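Week 4: Looking Up (ceilings, light and services)

Right, these are the notes from Friday, tidied up a bit for those of you who couldn't read my handwriting on the board (fair enough).

We started with lux levels. For ordinary desk work I'd like you to aim for 400 in your Plirnska scheme, and 200 is plenty for the walkways. Please don't just copy those into your drawings, though! Work out how many fittings you need, sketch them on a ceiling plan and then see if they land on top of a vent. They usually do, the first time.

Exposed services next. I'm fond of them, as you'll have gathered. Leave the pipes on show and you keep the height, and a coat of white paint over the lot calms things down no end. You do lose somewhere to hide the cables, and the sound bounces about, so budget for that. The Riedl reading on page 43 has a good bit on this (skip the part about cornices).

Then we talked about changing the light to mark a change of use. Long fluorescent fittings over the working area, something smaller and lower further back, and people get the idea without a sign or a wall.
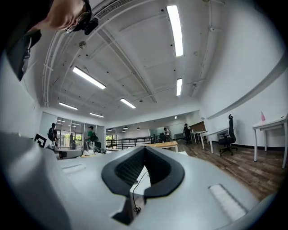

Fig. 2. Long fluorescent fittings and white pipes overhead, with small pendants on a lower ceiling at the back.

For next time: pick a room you use a lot, draw its ceiling at 1:50 and mark every fitting, vent and pipe run. Add a paragraph on what you'd move, 299 words at the very most, and bring it on paper.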